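Parkemier Living Room Set – read me first

Hi, and thanks for downloading this! I'm Anca Voicu, and I put the set together with Cornel Barbu and Édgar Arango. It's 758 episodes of people tidying up real living rooms with hand-held grippers, one in each hand, meant for training two-handed pick and place policies. We called it Parkemier because that was the name on our first hard drive and it stuck.

What's in it

Each episode is one task from start to finish, recorded from the gripper's own camera. There are 42 homes in total, and no two are laid out alike (we asked people to leave their stuff where it was, and boy, did they). Of the full set, 124 episodes are held out for testing. Please don't train on those!

The objects are whatever was lying around. You get hard, round things next to soft, floppy things, often at the same time – a roll of dark tape in one gripper and a fuzzy gray sock or cloth in the other, right over the trash bin.
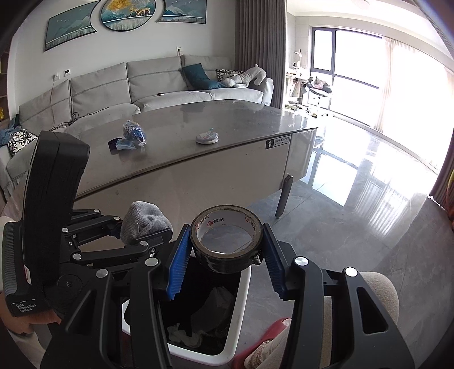 Things to watch out for

Hands, feet and slippers show up a lot. We left them in, so mask them yourself if your model gets distracted. Windows blow out to white in the sunny homes, and shiny floors and tabletops give you plenty of reflections. Margareta Ene went through the July recordings and flagged the ones where the left and right clocks drift apart; look for the "sync" column in the index and skip anything marked 2.

Labels are short sentences typed by whoever did the task. Spelling is all over the place and I kind of like it that way, but there's a cleaned-up column too.

Getting started

Unpack everything into one folder and open the index first. If an episode won't load, write to me with its number and I'll take a look.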